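Perkari Utility Cloth, Natural

Sold in packs of 5. Unbleached, undyed, hemmed on all four sides.

The Perkari is a plain cloth for everyday jobs: covering dough, lining a drawer, wrapping bread, wiping down a bench. We have carried it in the Drirkdale shop since we opened and it has changed very little. The weave is firm and the cloth feels stiff out of the pack. It softens after the first few washes and keeps softening for a year or so.

The color is natural and varies a little from batch to batch. If you need cloths that match, order them together. 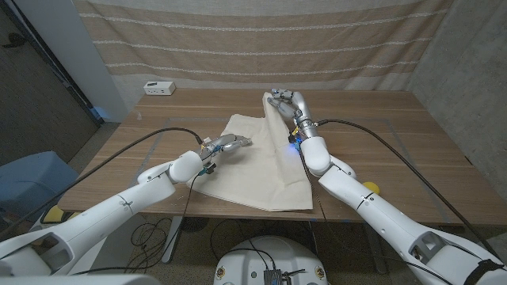
Natural cloth, partly folded, on a wood tabletop.

Washing and folding

Wash before first use, warm, with no fabric softener. Expect slight shrinkage, mostly in the length. Tumble drying is fine but leaves more creases — line drying gives a flatter cloth. Iron it damp or leave it alone. The wrinkles don't affect anything.

To fold for a drawer, lay the cloth out, take one far corner and bring it over, then smooth from the middle outward. Fold in half twice more. Folded this way it fits the Medeiros shallow drawer and the Ploltau shelf basket, both sold separately.

Stains from tea and tomato usually come out with a soak. Turmeric doesn't. Bleach weakens the fibers and is not covered if you return a cloth.
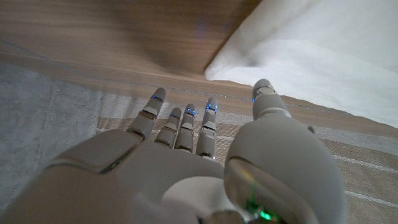
Maiara Guerra wrote to say that hers went through 33 washes before the first hem thread came loose, and asked whether we would repair it. We will. Send it back clean and we restitch the hem free of charge, up to 2 cloths per order.

Ordering

Single packs ship folded flat in paper. Bakeries and cafes can order by the carton, 800 cloths, packed without the paper sleeves. Carton orders placed by 15th March go out with the spring delivery. For carton prices, write to Aivar Hunt at the Drirkdale shop.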